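Ament 가죽 동전지갑 '나르노타르(Narnotar)' 밤색
제품 번호 1000

제조사는 이 지갑을 "평생 쓰는 동전지갑"이라고 부릅니다. 저희는 그 문구를 빼고 팔기로 했습니다. 평생을 써 본 사람이 아직 없으니까요. 겉감은 소가죽, 안감은 면이고 무게는 51g입니다. 가로 92mm라서 청바지 앞주머니에는 들어가지만 정장 안주머니에서는 꽤 불룩합니다.
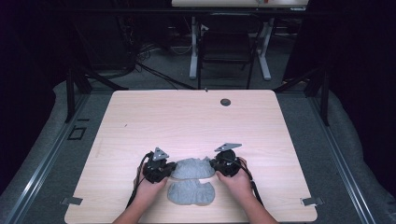

카탈로그 7쪽

"동전이 절대 쏟아지지 않는 구조"라는 설명도 반만 믿으시는 편이 좋습니다. 똑딱단추를 제대로 눌러 잠갔을 때의 이야기이고, 새 제품은 단추가 뻑뻑해 덜 잠기기 쉽습니다. 지폐는 두 번 접어야 들어갑니다. 카드 칸은 한 장용인데 Ristasmont 제품처럼 두 장을 밀어 넣으면 입구가 늘어납니다.

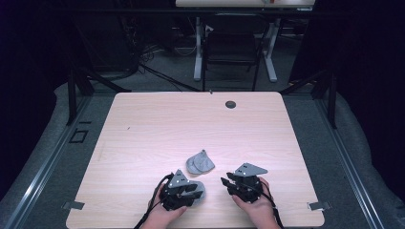 읽는 시간 1분

전파 차단 기능은 상자에 적혀 있지만 시험 성적서를 받지 못해 사양표에서 지웠습니다. 디자이너 Adjoa Quartey의 서명은 안감에 인쇄된 것이며 손글씨가 아닙니다.

색상: 밤색, 검정(검정은 3월 입고 예정)
관리: 마른 천으로 닦기, 물세탁 불가
구성품: 지갑, 종이 상자. Akpalu 가죽 크림은 별매이고 꼭 필요한지는 저희도 잘 모르겠습니다.
교환: 미사용품에 한함. 월요일에는 문의 답변이 늦습니다.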